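Home | Games | Set-up | Scoring | Spares | Contact
Print this page | E-mail this page

Section 3: Getting the board and blocks ready

Right, so you've got your bag of Zakuta blocks and you've read the bit about who goes first. Now for the board! I know the old leaflet said you could play on any hard floor, and you can, but Iida Saarela and I have been running the Wednesday table with a whiteboard lying flat for ages now and I wouldn't go back. You can draw the circle any size you like, wipe it, draw it again, and keep the score in the corner (small, please, or somebody parks a block on it).

What you need

- a framed whiteboard, the bigger the better, as long as it fits on your table
- one black dry-erase marker, plus a spare
- a dry cloth
- the blocks – there are 24 in the full bag, but you only need an orange and a red for the practice round

Laying the board down

1. Clear the table first. All of it, cups included. I've tried working around a coffee mug and it ends the way you'd expect.

2. Lay the board flat, writing side up. Take the pen tray off if yours has one, otherwise the board will tip toward that side and your towers will creep.

3. Press down on each corner in turn. If it rocks, fold a bit of paper and slide it under the corner that lifts. Jimetti sells little felt pads for this (part 117 in the spares list) and they're fine, but I still use paper.

4. Wipe the whole surface with the dry cloth. Go right up to the frame, where the dust collects.

CAUTION: Don't use spray cleaner just before a game. It leaves the surface slick, and the bottom block will slide as soon as you put anything on it. If you really have to spray, give it ten minutes and go over it again with the cloth.

Drawing the circle

5. Stand where the players will stand and draw one circle, freehand. It wants to be wide enough that a block can sit inside with room to spare all the way around. Please don't trace a plate! Kiprono Mohamedi once brought a compass on a string and we spent half the evening on that and hardly any of it playing.

6. Don't worry if it comes out lopsided, or if the line has gaps. A gap counts as line. Picture it carrying on from one end to the other and play to that. We used to argue over this every single week until Jayanthi Pai wrote it on the inside of the box lid, and now I just point at the lid.

7. Put the cap back on the marker. I mean it – I've bought so many markers.

NOTE: Stray ticks and dots outside the circle don't mean anything in the game. Wipe them off if they bother you, leave them if they don't.

The practice tower

8. Set the orange block down inside the circle. It doesn't need to be dead center, and a little to one side is fine. What matters is that no part of its base touches the line.

9. Put the red block on top. One hand only, and let go of it before you take your hand away (sounds silly, but beginners drag it every time).

10. Step back and count to three. If both blocks are still up, the tower stands, even if the top one is hanging over the side or has ended up at a funny angle. Overhang is allowed. Leaning is allowed. The only things that aren't allowed are a base on the line and a second touch to straighten things up.

11. Take the tower down from the top, one block at a time, and pass the blocks on to the next player.

NOTE: Heikki Oksanen plays that the two blocks have to line up square, which is the Kuusisto version. It's a good game but it's a much slower one, and you'll want the scoring table in Section 5 if you go that way. Decide before you start and say it out loud so everyone's heard.

If things go wrong

- The bottom block slides. Surface is slick, or the board isn't level. Do steps 3 and 4 again.
- Glare on the board. Turn the table a bit or move the lamp. A shiny streak running across the circle makes it very hard to judge the line from a low seat.
- The marker won't wipe off. It was a permanent one, wasn't it? Scribble over it with the dry-erase marker and wipe straight away, and repeat till it's gone. Jarmo Halonen's board needed three goes.
- The line goes patchy while you're drawing. Swap to the spare marker for the next circle, but there's no need to redo the one you've got.

CAUTION: Keep fingers out from under the frame when you lift the board. Two people for the big ones, one at each end, and take the blocks off first.
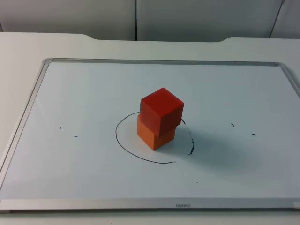
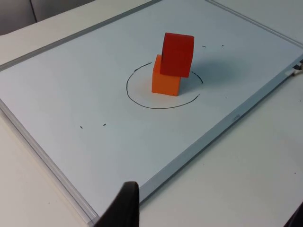
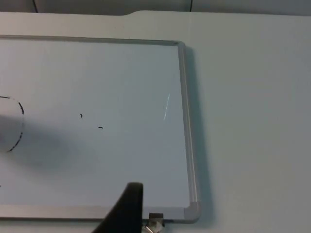 Fig. 3. Board flat on the table with the circle drawn. First two: red on orange, inside the circle. Last one: toward the right-hand end of the board, only part of the circle showing.

Next: Section 4, Taking turns
Back to top | Print this page | E-mail this page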